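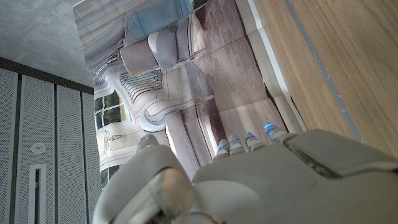

Re: [backdrops] Printed rooms on plain paper, worth it?
List archive, May 2020

Stamatia Michailidis wrote:

> I ordered two of the Karamanlidis paper sheets, a room with an armchair and a stone building front. The page says they "lie flat straight from the tube" and that any fold lines relax overnight. I'm thinking of getting the whole Hedo set for the miniatures table. Has anyone lived with these for longer than a week? And does it matter which way the sheet was rolled?

Stamatia, I'd hold off on the whole set.

I bought my first Hedo sheets in September and I've heard the overnight story from three sellers now. A roll curve does relax, given time and some weight. A fold doesn't. Once the paper has been bent sharply the ink on that line is broken, and you'll see a pale thread across your wall from any angle where the lamp comes in low. I have left one under a stack of atlases for a month. It came out as a flat sheet with a crease in it.

As for the pictures printed on them, I'm less convinced than most people here. The armchair room is the better one. Gray upholstery, pale walls, that white panel with the ribs (grille or radiator cover, we had that argument last year and I'm not reopening it). The light blue cushion gives you one spot of color to match to. But the carved molding has printed shadows, and they only agree with your real lamp if you put the lamp where the printer had his. Move it and the panel goes dead. The window has the same trouble.

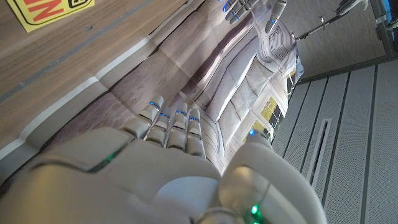

The stone front is harder to spoil, being mostly big pale surfaces, and harder to hide damage on for the same reason. Creases vanish in foliage. On white cladding they look like cracks, and not the sort a builder would leave. Then there's the edge. Mine curls along one side whatever I do, and on a light wood table a curled edge throws a shadow that gives the whole business away. Kavent sells a clip strip for it. I tried one and it left dents.

What I do now, for what it's worth:

Tape the back, low-tack, all four sides, onto board cut a little smaller than the print.
Smooth from the middle outward with a clean cloth.
Stand the board up if the table allows it. A sheet lying flat gets leaned on and gets wrinkled, every time.

On the rolling question, print side out is better in my experience, though I wouldn't swear to it on two sheets' evidence — and I notice the Karamanlidis page doesn't say which way theirs go in the tube.

If you still want the set, ask them for one loose sheet first, shipped flat, and put it next to a Drumon cloth print. The Drumon is duller, I'll admit. The sharpness of the paper ones is real, and I can see why people fall for it at the preview size. I'd just like to see one owner post the same sheet after half a year of use before I believe the part about fold lines.

Did yours come with tissue between the two prints, or were they rolled together?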